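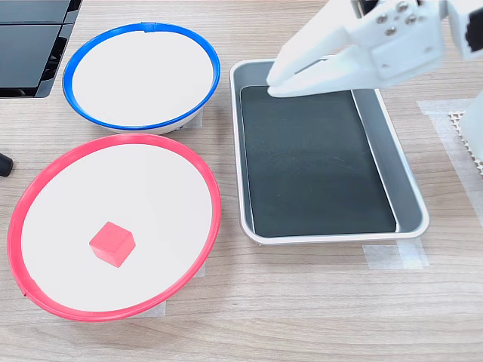
The arm was called Bovo, after the sound it made when the shoulder motor woke up, and by November it had taken over my half of the bench at the Saner Street workshop.

I loved it beyond all sense. I'd printed every white piece of it myself over one very long summer, and I could tell you which plates had warped and which screws I'd had to drill out and start again (most of them!). My sister said I talked about it the way other people talk about a puppy.

"Does it know red from blue yet?" she asked, shaking the rain off her coat.

"It knows red," I said. "Blue is coming along."

She pulled up the stool with the bad leg and watched. I set the program going and Bovo swung out over the tray, wobbled, thought about it and came down beautifully, fingers nearly closed, exactly where I'd asked. Then it closed them on nothing at all and carried the nothing, very carefully, across to the bowl.

"Oh, that's lovely," said my sister, and she meant it.

I changed one number from 90 to 3000, which was a typing mistake, and the arm shot up like a startled heron. We both shrieked. The man from the Oddsson lathe put his head round the door, saw us laughing and went away again.

I fixed the number. I put a cube in the tray, nudged it straight with my thumb and pressed the key. Down went the fingers, and they shut with a small dry click, and my sister grabbed my sleeve so hard she pulled the cuff button off.

"It's got it," she whispered. "Look, it's got it!"

We tried it 3 more times before I went looking for the button.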